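Petgate Opens Enlarged Laundry Room for Residents

PETGATE, 02/08/2024 – Petgate Housing Association is pleased to announce the opening of its enlarged shared laundry room, which serves the 173 households of the Mellon and Baláž buildings. The room replaces two smaller ones and adds a separate area for sorting and hanging small items.

Single and mismatched socks have long been the most frequent entry in the lost property book. The new area provides light wooden tables, where small pieces can be laid out and matched before they are hung. 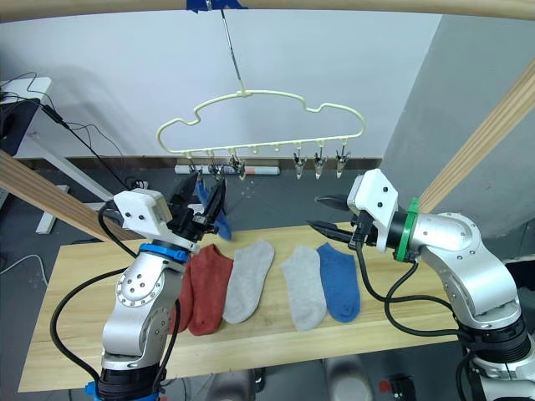
Red, light grey and blue ankle socks on the sorting table, with a clip hanger above.

The association has purchased 36 clip hangers for residents' use. They are intended for socks, washcloths and children's clothing, and may be borrowed at no charge during opening hours. 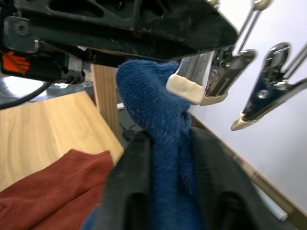

Larger knitwear should be dried flat on the racks provided in the adjoining room – the hangers are meant for light pieces only. Residents are asked to smooth out twisted garments before drying them and to clear the racks by the end of the day.

The choice of hanger followed a trial in the Steto building, where residents returned 114 comment cards. Many asked for clips that could be replaced one at a time. 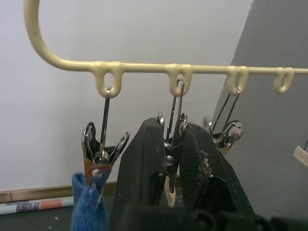
Spare clips will be kept at the front desk. Hangers with missing clips may be left in the marked tray for repair and should not be returned to the rail.

The total cost of the hangers, spare clips and tray was $400, paid from the building supplies budget. Similar areas are planned for the Steto building in November.

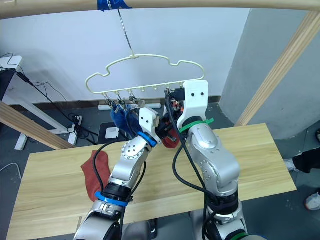

A cream-colored clip hanger on the wooden rod, with a dark blue sock in its clips.

The laundry room is open daily to all residents of both buildings. Printed copies of the room rules are available at the front desk.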